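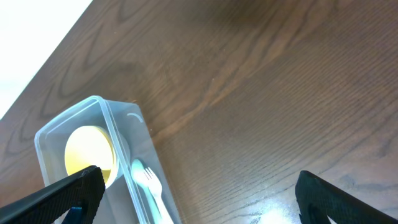 Peria, June 2025

I quit my gym in November and told a few people I would write down how the walking went instead. It took me until now to do it.

The plan was simple. I would walk to work and back every day it was possible, and I would stop paying for a membership I used twice a month at best. The walk is almost 2 miles each way if I go past the feed store, a little less if I cut behind the school. I had driven it for six years.

The first few weeks were mostly a matter of clothes. I owned one decent coat and no shoes that could take slush. I wore hiking boots and changed at my desk, and then I left my work shoes at the office so I had nothing to wear to a dinner one night. Now I keep a pair in each place. My bag was too heavy until I stopped carrying the laptop home. I had been carrying it home for years and opening it perhaps one evening in ten.

I kept a count for a while. The phone said 1409 calories one day, and that was supposed to be what I had burned by lunch, so I stopped looking at it. I have lost a little weight. My pants fit differently and I don't know the number.

What changed most was how I get to work in my head. When I drove I arrived still thinking about whatever was on the radio. The walk takes me just under 50 minutes with the long crossing at Tamiru Street, where the light seems to be timed for trucks. I don't listen to anything in the mornings. On the way home I sometimes call my sister, who can hear the traffic and asks me to call back later.

I know the street better too. The bakery on the corner has been closed since before I moved to town and still has its hours painted on the door. There is a house with 18 steps up to the porch and no railing. Somebody at the Ladon Avenue end puts out boxes of paperbacks, mostly westerns, and I have read four of them.

January was bad. The sidewalks on the north side don't get cleared and I fell once, on my hip, in front of a bus stop full of kids. I drove for nine days after that. Then the car wouldn't start one morning and I walked again - I would like to say I had decided to, but it was the battery.

Mihret Hadgu from my office started coming along in March, on the mornings she doesn't have to drop off her son. She walks faster than I do. We agreed early on not to talk about work until we were past the bridge, and mostly we keep to it. She got me to buy proper socks, and I should have bought them in the fall.

Money, for the people who asked. I dropped the gym, I fill the tank about half as often, and I spent some of it on boots, socks and a rain jacket. I also buy more coffee than I used to, as there is a place right after the bridge. I think I am ahead but not by much.

Things I would do differently: start in spring, get a jacket with a hood that stays up, and leave an umbrella at work as well as at home. I would also have told my dentist, who is across town, that I can't make an 8:15 anymore.

It is getting hot now and I leave earlier. The school cut-through is locked for the summer, so it's the feed store every day until they open the gate again.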